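# Visit to the Gatamora packing hall, January

The bus dropped us at the side gate a little before nine. Gatamora moved into this building from two smaller ones in town, and the sign by the gate still has the old street name on it. We signed in, got visitor badges and shoe covers, and waited in the break room until the first group had gone through.

Gatamora does not make anything. It packs and sorts dental and bathroom goods for other companies, mostly toothbrushes, floss and travel cases. The brushes come in already sealed in their own plastic packs. What happens here is checking, sorting by type, boxing and shipping. On a normal day they send out 4000 mixed cartons.

We started at receiving. The pallets come in through two doors on the north side and are weighed before anyone opens them. Each one gets a paper tag and a slot number. The racks have 736 slots, and a good part of them were full. Our guide said January is busy with returns from stores that ordered too much for the holidays.

Returns were the part I had come for. We handle them ourselves at Jansen, on a smaller scale, and our way of doing it is slow. A returned carton can have four or five kinds of brush in it, adult and child, soft and medium, sometimes two brands. Someone has to open it, take out anything with a torn pack, and put the rest back with its own kind. The Trastix line is the worst for this. The soft and medium packs look the same except for a small word on the back of the card.

Gatamora works in lots of 200. A lot is tipped out a little at a time onto a table, and the bins stay at the back where they can be reached without turning around. When a bin is full it goes to the counting scale, and an empty one takes its place. The labels are printed on a Conosent printer by the scale. It jammed once while we stood there and was running again in a minute or two.

The sorting area has a gray concrete floor and wooden table tops. I liked the use of colored bins, which we do not have. Ours are all white with a taped label, and the labels come off. With yellow, orange and teal it is easy to tell someone across the room which bin is short. The packed brushes lie any way they like in some bins and stand upright in a row in others. Upright takes longer, but the heads show, so a wrong one is easier to find.

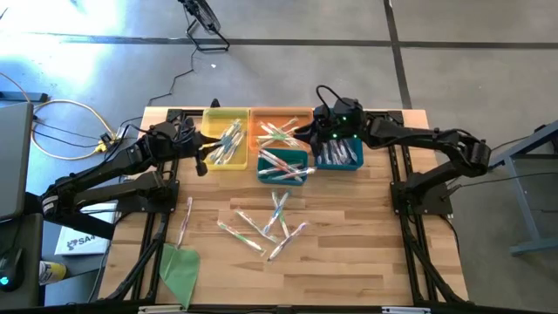

Kobe Goossens wrote back after reading my notes that colored bins only help if the colors mean the same thing at every table, and that he would rather see larger print on the Trastix cards first. I agree about the print. I have asked for a price on bins anyway.

After sorting we saw the carton station and the loading dock. The last lot number on the board was 1418. There was coffee and a short question period, mostly about parking and shift times. The bus left at noon.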